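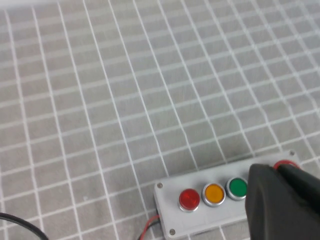 Gray cloth with a white grid. Checks and grids are back on tables this year.

The tablecloth salesman would like a word
By Hyun-seo Bang
2026-10-21

Kaj Thorlacius wants me to put a cloth on my kitchen table. He has wanted this since I sat down in the back office of Elovley, the linen rental business he has run in Indov for most of his working life, and he still wants it two hours later when I leave.

I should say where I stand. I grew up wiping down a bare table with a wet rag and I have never felt the lack of anything. So when Elovley put out a press release in June saying that families who use a tablecloth "eat slower, talk longer and waste less," I wrote back and asked how they knew.

"We asked people," Thorlacius says.

How many?

"172."

And who were they?

He shifts in his chair. "Customers."

So these were 172 people who already pay for tablecloths, telling the company that rents them out that tablecloths are good. He nods at this without much embarrassment. "My daughter wrote the release," he says. "I would have left out the part about wasting less. I have no idea where that came from. The talking longer, I stand by."

I ask what he stands by it with.

"With my ears. You put a cloth down and the room gets quieter. Plates don't clatter. Forks don't bang. When it's quieter you stay put."

That is at least a claim a person could test, and I tell him so. He says he has no interest in testing it. He has been to a lot of dinners.

Elovley keeps 435 cloths in rotation, mostly plain white, mostly for weddings and restaurants. The household side is new. For a monthly fee you get two cloths, you use one, and you swap it for a clean one when the driver comes by. It is the kind of plan that sounds fine until you do the sums, so I did them out loud at his desk. At $41 a month, a customer has paid for a very decent tablecloth well before the end of the year, and owns nothing.

"They're not paying for the cloth," Thorlacius says. "They're paying to never iron it."

But who irons a tablecloth at home now? I thought the easy-care kind had settled that.

This gets him going. He pulls a folded square of fabric out of a drawer, drops it on the desk and tells me to feel it. It is stiff and a little slick, like a raincoat. It came from Grilto, the discount store out by the highway, and the label says it has been treated with a finish called Jin, which promises to shed wine, oil and coffee "for the life of the fabric."

"Read that again," he says. "The life of the fabric. Who decides how long that is?"

He pours coffee on it. The coffee beads up and rolls off onto a stack of invoices. I point out that this seems to be a win for the other side.

"It's new," he says, blotting the invoices. "Ask me after 30 washes."

Has he washed one that many times?

"No." A pause. "I've washed one of ours 209 times, though. We write it on a tag in the hem. It's thinner now, and it's softer, and there's a patch near one corner. It went out to a restaurant last week."

I ask to see it. It is, as he says, at a restaurant. He does show me another, older than the office carpet by the look of it, and I'll admit it was nice to touch. It had a stain too, a faint tan ring the size of a saucer. When I pointed it out he turned the cloth around so the ring was at his end.

On water and soap he is vague. The company website calls renting "the greener choice." I ask whether anyone has compared a van driving around town and a hot commercial wash with a household throwing a cloth in with the towels. He says a full big machine uses less water per cloth than a half-empty small one. That may well be so. But most people I know do not run a separate load for a tablecloth, and the van doesn't run on good intentions. "The van is old," he says. "I'll give you the van."

He gives way like this quite often, and it makes him hard to argue with. By the time the second pot of coffee is gone he has also given up the claim about digestion (page two of the release, not worth repeating) and the one about children's manners. "I raised three kids with a cloth on the table every night," he says. "One of them eats over the sink."

What he won't give up is pattern. He thinks the fashion for checks and grids at home is mostly a trick of the trade. A white cloth shows every crumb and people feel judged by it. A plain dark one shows lint. A light grid on a mid-tone ground hides a good deal of both, and it hides bad pressing too, up to a point. "Then you get a wrinkle right across the lines and the whole thing looks drunk," he says. He has ordered some anyway, because customers keep asking.

Does he use one at home?

"White," he says. "Always white. But I know how to get beet out."

I ask how. Cold water, from the back of the cloth, right away, then ordinary detergent, then leave it alone. No salt, no soda water, no rubbing. He says the salt thing is an old story and he has never seen it do anything except use up salt. I have no way to check that, and I notice that he has no survey for it either, but it was the one time all afternoon he spoke like a man who wasn't selling.

At the door he hands me a cloth in a paper bag, free for a month. I tell him I'm not allowed to accept gifts. He says it's a rental.

I left it on his counter. My table at home is bare and loud, and dinner that night took twenty minutes.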